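We use cookies to remember which pages you like. By staying on this site you agree to our cookie notice. OK / Read more

My Job Got a Robot. Here's What Happened Next!

Hi! I'm Ruba Kanaan, and I take computers apart for a living. Yes, that's a real job, and yes, I get paid for it. When I was nine I took apart my dad's radio and got in a whole lot of trouble, so I think about that quite a bit when I'm at work with a screwdriver in my hand.

I work at a place called Pitik, in Hollstead. Old computers come to us from schools, offices and libraries when people are finished with them. Some get fixed and sent back out. The rest get taken to pieces so the good parts can be used again and the metal can be melted down and made into something new. We get 800 computers in a busy month. That's a lot of screws!

Last October we started working with a robot arm, and ever since then kids who come on school visits ask me the same things. Is it smart? Does it talk? Did it take somebody's job? So I'm going to try to answer all of that, and tell you some other stuff too.

First, what does a robot arm look like? Maybe you're picturing a robot with a head and two legs, walking around and saying beep. Ours is just an arm. It's bolted down, so it can't go anywhere, and it bends in several places, kind of like your shoulder, elbow and wrist. At the end, where you'd have a hand, it has a gripper. A gripper is a tool with fingers that open and close. Try this: hold your hand out and use only your thumb and one finger to pick up a pencil. Now try to tie your shoe that way. Pretty hard, right? That's how life is for a gripper all day long.

Now, what's inside a desktop computer? The biggest thing in there is the motherboard, a flat board with lots of tiny parts on it. I like to say it's a town seen from an airplane. The little lines are the roads, and the electricity drives around on them. There's also a power supply (a metal box that takes electricity from the wall and shares it out), and a metal cage where the drives go. Drives are where a computer keeps your homework and your games after you turn it off. And then there are cables. So many cables!
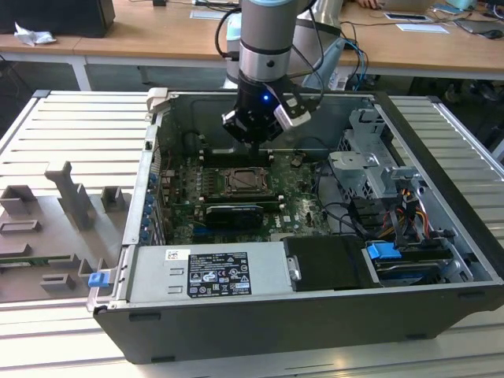
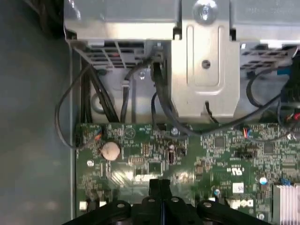 Cables are the hardest part of the whole business for a robot. A screw is easy to understand. It's hard, it's round on top, and it stays where you left it. A cable flops. You push it and it goes somewhere you didn't want, and then it springs back and covers up the thing you were trying to reach. You and I have been handling floppy things since we were babies (blankets, noodles, socks), so we don't even think about it. A robot hasn't had any of that practice. Somebody has to teach it, or it has to try over and over and over.

That somebody is often my friend Hamisi Langat. He used to sit at the bench next to mine, and he was the fastest person in the building at getting a memory stick out without bending anything. Memory sticks are thin little boards that stand up in slots, and they have tiny clips to hold them in. When the arm came, Hamisi went to a class in Vatesville for 2 weeks and learned how to set it up and show it what to do. Now he's an arm operator. He picks the job, checks that the computer is in the right spot, watches the arm work, and stops it if something looks wrong. There's a big red stop button, and everyone in our room knows how to use it, including me, including the lady who delivers our boxes.

So did the robot take his job? It changed his job. He misses parts of the old one! He told me he liked working with his hands and having the radio on, and now he spends more of the day looking at a screen and writing notes. He also says his wrists don't hurt anymore. Mine used to hurt too. Turning a screwdriver all day for years is rough on a person, and I've been doing this since I was 33 (I'm 51 now, don't tell anyone).

My job changed as well, just in a different way. I get more of the puzzles. If a case is bent, or a screw has been chewed up so the screwdriver slips, or somebody has put tape where tape should never go, that computer comes to me. The arm likes things to be the same every time. I like it when they're weird, so that works out fine.

Some people were worried, and I was one of them. When our boss first told us, I went home and couldn't eat my dinner. I think it's okay to say that. When a machine comes into a place where people work, the people should get to ask questions. Who will learn to run it? What happens to the folks who don't want to? We asked all of those. We asked for the class to be open to anybody, and it was. One man decided he didn't like the new setup and moved to our shop in Abu Hammour, where the work is still all done by hand. He sends us postcards.

Now for the questions I get asked most. Is it smart? Well, it's good at a few small things, and if you asked it to make toast it would have no idea. Does it talk? No. Does it have a name? We tried to vote on one and we couldn't agree, so it's still just called the arm. Is it fast? Not very! I can beat it on most computers. But it doesn't get bored and it doesn't need lunch.

If you want to try some of this yourself, ask a grown-up for something old that has no battery and isn't plugged in, like a worn-out flashlight with the batteries taken out or a ballpoint pen. Please don't open up a computer or a TV on your own. Some of the parts inside can hold electricity even after it's unplugged, and they can really hurt you. Start with the pen. Lay each piece down in a row in the order it came off, and then see if you can put it back together by going down the row backward. I still do it that way at work, and if there's a little spring in your pen, hold on to it, because those things fly!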